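The supply table at Liveck House has been cleared down to one clear plastic bin, and anyone who has been putting things in the old drawer should use the bin from now on. It holds the small items people ask for most: tubes with screw or snap lids, boxed remedies, packets brought back from trips. Because the sides are see-through, please don't tape lists over them.

A few rules carried over from May. Boxes stay in their original cartons with the leaflet inside. Check the date before you drop anything in, and take expired items to the pharmacy counter on Dinu Street. Prescription medicine doesn't belong in the bin at all. If a package is printed in a language most of us can't read, write the name and use on a sticky note and put it on the back.

The Branilitz building will get the same type of bin next. We bought 16 of them, and almost 60 labels are left over at the Vavcombe desk for anyone who wants to do the same with a shelf at home.
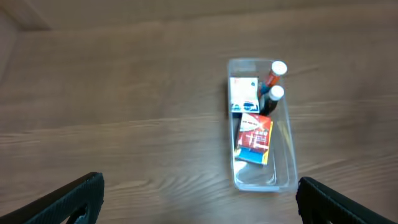
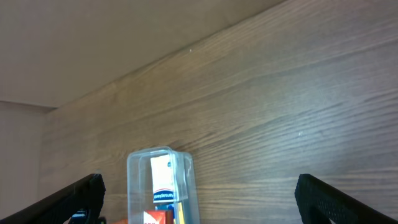

**Filed under:** House Notes, Shared Supplies

The next check of the bin is on August 19, 2023. Take out anything of your own before then.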